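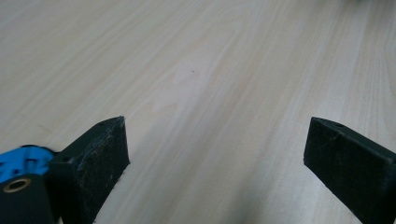

What was on the Skoria demo cassette? It was a 20 minute tour of a home computer, narrated over synthesizer music, with a short program recorded at the end of side B that you were supposed to load yourself.

Londley sent the tape out to dealers in November, ahead of the holiday season. The label says 4000 copies were made. I own 2 of them, and only one still loads.

Side A is mostly a man named Deritz explaining what a keyboard is for. He talks to his daughter, who wants to write a letter to the moon. There is a long section on balancing a checkbook. The letter never comes up again.

Side B is better. The program is a maze game called Mengal, and it runs at 300 baud, so loading takes a while -- long enough to make coffee. You play a square looking for a door. If you find it, the screen prints the daughter's letter, all six lines of it. I had owned the tape for years before I got that far.

Junaid Orakzai typed up the full narration from my good copy and fixed two places where I had misheard the model number. I'm still looking for the printed card that came in the case. Mine has the bottom half torn away, right where the loading instructions for the second machine start.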